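Plostesgate Sets Equipment Budget for Server Refurbishing Line

HOLEVARI, Thursday, November 11, 2021 — Plostesgate, which repairs and resells used servers, will buy robot cells for its Holevari workshop under a two-stage plan approved by its board.

The first stage covers two cells from Luik, the integrator, along with spare grippers, fixtures and operator training. Delivery is planned for June. The second stage, up to 12 cells in all, depends on results from the first.

"We budgeted for fixtures and downtime first, then for the arms," said Soledad Daza, operations manager at Plostesgate. "The arm is the easy line to price."

The workshop handles 558 machines a month. Staff will keep final testing and all customer returns.
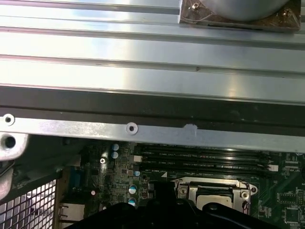 Gripper choice took up much of the planning. Plostesgate set aside 30 percent of the first-stage tooling budget for fingers and wrist cameras. Memory slots, capacitors and the processor socket share one board, and a large finned heatsink and a metal bracket leave limited room for wide fingers. Bids were scored on reach into spaces like these, as well as on price and service terms.

Training will take place at the Bemura site and will total 400 staff hours.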